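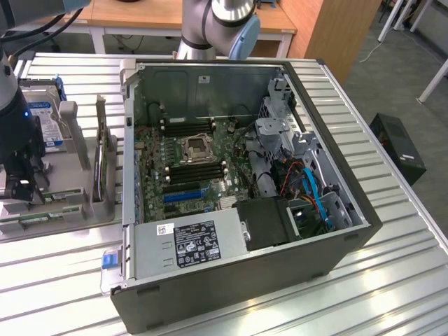
Taking PCs apart by machine: pictures and prices

Tranero has asked us to decide whether a two-arm cell for stripping old desktops belongs in next year's equipment budget. Lihua Xue and I have been through the quotes from Kuhlmann and Vasov, and I remain hard to convince. Notes to go with the gallery follow.

The arms. Both suppliers quote for two, and both call the second one optional until you ask who holds the case steady. Budget for the pair or don't bother.

The table. Ridged aluminium, easy to bolt things to. Kuhlmann lists it as an extra. Vasov includes it, then charges for delivery.

The tray. A grey plastic fixture with slots, with a hard drive standing upright in it. Every new shape of part will want a new tray -- neither quote says who pays for those.

The tower. It went on the table lying on its side, with the side panel already off. If a person has to open every case, that person's hours go in the sums. Ximeng Yao has now added them.

The board. Two banks of four memory slots and an empty processor socket. The sales sheets talk about "full recovery" but give no price for a machine that arrives with its best parts gone.

The wiring. Red and orange power leads, plus a blue SATA cable, all threaded near the drive cage. I would want cable handling written into the acceptance test, in plain words, before any deposit is paid.

The numbers. Our store at Tarnari holds 537 desktops. With 3 models making up most of them, a trial on 10 of each would tell us more than another brochure. I have asked both firms to quote for a trial in July, with no promise to buy.

Page last changed 17 December 2022.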